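Bottle sorting: planner waits forever on "clear plastic"
Posted in Perception & Planning, 3/9/21

ovalcarcel
Two arms, three felt bins, a can and bottles on a table.

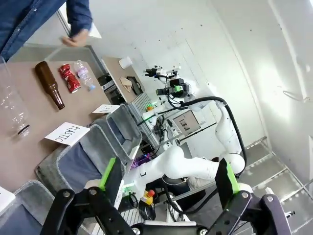

The task planner (Drikitz, our fork) won't commit to a grasp until the detector holds one label for 50 frames in a row. Brown glass, fine. Crushed can, fine. Clear plastic flips between "bottle" and "background" like it's being paid per flip, so the arm hovers and thinks about its life. Log attached, the good part starts at line 3671.
Olga

zabala_fan
Lower the threshold. Next.

nukstead
Please don't. We did that in May and got a very confident arm that grasped tabletop. Vote over a sliding window and let a few frames disagree.

ovalcarcel
Tried a window of 300. It works, if you have the afternoon free.

remevidal
Line 409, way before your good part: the wrist camera pose is stamped on arrival, not at capture. Your masks land in a slightly different place every time the arm moves, so the tracker starts a new object and the count goes back to zero. Opaque stuff has enough overlap to survive it. Fix the stamps first.

zabala_fan
Or lower the threshold.

nukstead
I still say it's the window. Stamps don't explain flips while the arm is holding still.

remevidal
It isn't holding still. Plot the joints.

ovalcarcel
Plotted. It's wobbling. Fixing stamps tonight, window after that.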